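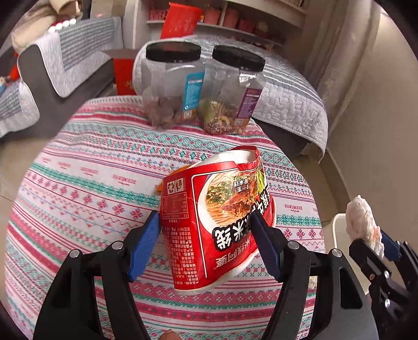 Thread: Gripper width goes wrong on crushed cups

tealbracket
Hi all, long post, sorry in advance! I'm training a cleanup policy on hand-held gripper demos (table trash, mostly paper cups and tissues) and I'm stuck on the width channel. On stiff objects the predicted width is lovely. On noodle cups that are already crushed, like the red one at the top of the post, the policy closes to a sensible value and then keeps creeping in until the cup folds and slips out of the pads. I have 900 demos, two grippers per demo, and the action chunk is 8 steps. Loss looks fine, replay looks fine, and then the rollout squeezes like it's mad at the thing. Has anyone beaten this without adding force sensing?

Wallar_fan
Oh, I know this one well. Are you feeding measured width back in as the action label? With a soft object the measured width is where the cup and your hand agreed to stop, so the label never tells the policy how hard you were pulling. Then small errors in each chunk add up and the width drifts inward. I'd predict width relative to the start of the chunk and hold it once the grasp is made. I did that in Gendetti with a little state flag and the creeping went away.

oldservo
I'm going to disagree, kindly – relative width made mine worse. Any offset at the start of the chunk gets carried along, and with soft trash you have no hard stop to correct it. I'd look at timing between the two grippers first. If the left and right streams are even a few frames apart, the second hand's motion leaks into what the first one learns. Yeoh has a sync checker that will plot both for you.

tealbracket
Thank you both! Ran the checker over coffee and the right stream is 4 frames behind the left. So oldservo gets a point, and I feel silly, as I've had that offset in there since September. Re-aligning now. I'll try the hold flag as a separate run so I can tell which one did what.

Wallar_fan
Good plan, and fair enough on the sync. I still think you'll want the flag. A cup that's dented at the rim and held upside down at a tilt doesn't look much like a fresh one, and the policy has to guess when it's done closing.

brelance_user
Small side note from someone who has only done this with Brelance: check your crop too. If it trims the pads, the policy can't see how far the paper has bent between them. Mine did, for weeks.

tealbracket
Back again. Aligned run is better, with far less creep, though it still folds the really soft ones. The run with the flag is training overnight and I'll post both width plots when it's done.

oldservo
Please post the raw plots and leave the smoothing off. Smoothing hides the creep.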